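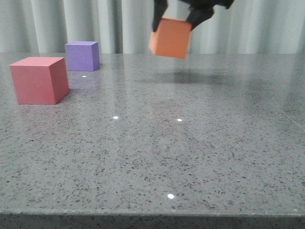
Planning the day in blocks
Speaker notes, Brerneck office, Sep 11, 2019

Opening
Wait until the people at the back have a chair. Say thank you to Priteritz for the room. Ask who made a list this morning, and who has already lost it. Let them laugh, do not hurry.

The list and the block
A list tells me what to do, but it is silent about when. In February my own list had 98 lines, and I was proud of it. Then I gave each task a place in the calendar and I saw that the week was much too short. Tell the story of the Reinholz report here. Speak slowly, I always go too fast in this part.
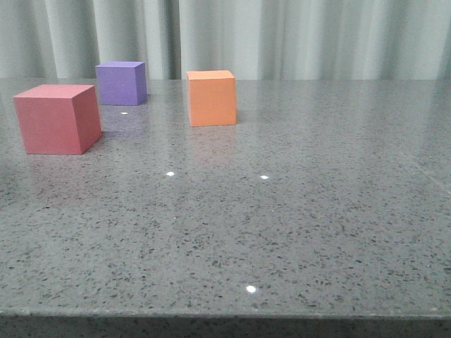

Keep it to three blocks in one day.

How long is a block?
Mine are 90 minutes in the morning and shorter after lunch. New people should start with 30 minutes. Between two blocks I leave free time and I do not fill it with e-mail. Mention that the phone stays in another room. Somebody will ask about meetings: a meeting is also a block, and it goes in the calendar with the same color as the others.

When the day breaks
Show how to move one block to tomorrow without moving all of them. If time is short, skip the Skorkix calendar and go to the questions.

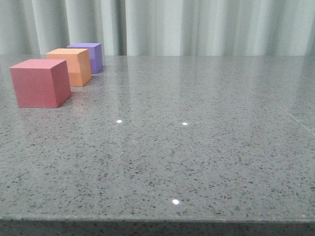

Ifeoma Ojo wrote to me after the last talk that she agrees with most of it, but at a front desk "the day belongs to whoever walks in," and she can protect only one block, before 9. Read this out. Ask the room what they would do in her place, and write their answers on the board.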